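Subject: Re: [suler-softball] Saturday and the question of who pitches
From: list member, Suler Softball list

On a Saturday night at 11:40 p.m., somebody wrote:

> Before we go any further with this pitching rotation, can I point out
> that we have one arm? Bistolel has four. They had a fresh one every
> two innings last November and we had the same poor soul throwing
> until her rise ball became more of a stay-where-it-is ball. I say we
> forfeit the early game and save her for the late one.
>
> Also the bats. Are we replacing the bats?

Taking these in order, which is more than the original message did.

We are not forfeiting the early game. The entry fee is 80 dollars a team per game and the Teixeira tournament does not refund it, no matter how nicely you describe your shoulder. If we're paying for seven innings I would like to stand in the sun for all seven of them.

As for the rotation, I went back through the scorebooks for the last three seasons. We threw 2,692 pitches, and 1,247 of them were balls. I have checked this twice and it did not improve. The one arm everybody is so worried about threw 2,224 of the total, and she also had the better strike rate by a distance I will not put in writing, as the rest of the staff is on this list. So yes, she's tired. She is also the only one of us who can reliably find the plate without directions.

My proposal is that she starts the late game, and the early game goes to whoever shows up for bullpen practice at the Oment Road field on Thursday. If two people show up, they split it. If no one shows up, I pitch, and you have all seen me pitch.

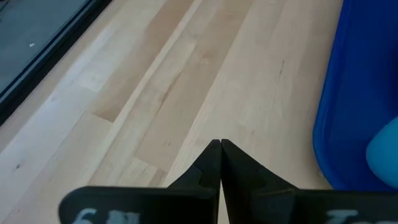 Tabletop, with the blue tray at the right.

On the bats: two are dead and one is dying. The composite one has a rattle in it that the umpire at Bistolel listened to for a long time before handing it back with a look. I don't want to find out what the Teixeira umpires think. We have enough in the kitty for one decent bat or three bad ones, and going by our history I expect the vote to favor three bad ones. Please vote anyway.

Other items. The early game is at 8:15, so be there at 7:30, meaning in cleats and not in the parking lot eating a breakfast sandwich. We're the visiting team for both games, so gray shirts. If you still have the catcher's gear from the Suler game, it needs to come back, including the left shin guard, which has been missing long enough that our catcher has started standing sideways.

I need a yes or no for each game by Wednesday night. "Probably" got counted as a yes last time and we batted eight.

> PS who has the good cooler

I have the good cooler.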